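Plodby library shuts two rooms after pipe bursts

Plodby's town library has closed its two back meeting rooms after a water pipe burst overhead, and they wont reopen until April at the earliest.

The leak was spotted at 7 a.m. by branch manager Rochelle Fairweather. Main reading room not affected. Children's section also fine.

Staff moved 1,282 books out of the store next door. 103 were too wet to save, most of them local history – a real loss, Fairweather said.

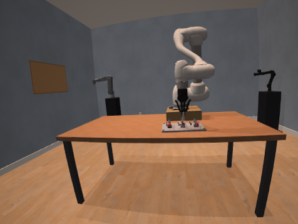 Groups that book the rooms are being moved to the Sengar Street hall for now, starting with the evening language classes. The town wants the new rooms kept plain. Blue-gray walls, light wood plank floor, a framed board on the wall for notices. Carpet is out, said Donnie MacLeish, who runs town buildings.

Repairs will take 13 weeks. The town has not given a cost, and insurers are still to visit teh site.

Anyone holding a booking should call the front desk or stop by before 5 p.m. Deposits will be refunded in full, Fairweather said.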